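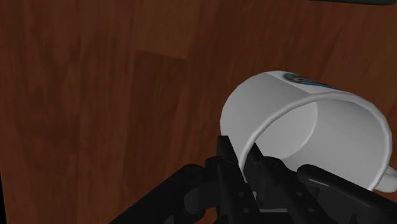

Clevgate bench pack: read me before you spend anything

Contents

Simulated tabletop episodes, the budget sheet that goes with them, and a short list of what we would like to buy once the simulator has stopped embarrassing us. Maintained by Tegwen Morgan. Complaints about the sums go to Kagiso Zulu, who did the sums.

What it is for

Volside wants a real bench with a real arm and a real hand on it. Before signing for any of that, we agreed to find out in simulation which hand we need, how many we are likely to wreck, and whether the table can be the cheap one. The pack holds 2872 episodes. A mug lying on its side is a typical starting point, and taking it by the rim is a typical way of going about it. Rendered mugs cost nothing to replace, so we have been generous with them.

Files

episodes/ has one folder per attempt, with wrist view, joint positions and a pass or fail flag
budget/bench.csv has the shopping list, one row per item
budget/spares.csv is the same thing for the bits that snap
notes/ is mostly Sotiris Kouris disagreeing with budget/spares.csv

How the budget is worked out

The hand is the expensive part. Multi-fingered ones look splendid in a quotation and come with a spares list to match. We have put aside 4000 pounds for fingers, joints and fasteners over the first year, on top of the hand itself. Sotiris thinks this is low. Moschos, who quoted for the hand, also think it is low, but they would.

Allow 90 days for delivery. The quotation says less. The quotation said less last time too, and the bench spent a spring holding up a kettle.

Crockery has its own row. The simulator treats a mug as a rigid white thing that never chips, so it tells you nothing useful about breakages. We have budgeted for 17 real ones, all plain, none to be borrowed from the kitchen.

The table is still open. The simulated top is polished reddish-brown wood and very handsome. The purchasing list says "flat, bolts to floor". Anyone expecting planks should lower their hopes now.

Known gaps

Wrist views get crowded when the hand closes. Fingers fill the lower part of the picture and the handle can slide out at the side. If your method needs the whole mug in view, price a second, fixed camera. It has a row in bench.csv with the cost left blank, pending Kagiso's mood.

The decal on the mug comes out blurry up close. Don't buy a sharper lens on the strength of it, as the fault is in the texture.

Contact forces are whatever the physics engine felt like. Please do not size a motor from them. Vangelis Manolakis did, and the resulting row has been deleted.

Pass flags are set by a script that checks height at the end of the episode. It does not check dignity.

Before you add a row

Get a written price. Put the spares in with the item, including the cable, which is never included. Say who will be trained to mend it. If the answer is "the supplier", add the call-out fee and sit down while you read it.

Terms

Free to use inside Volside and Rurketik. Anyone else should ask Tegwen first. Prices in budget/ were given in confidence and should stay out of slides.

Changes

April: spares split from the main sheet. Second camera added. Gold-plated connector removed, with regret from Vangelis.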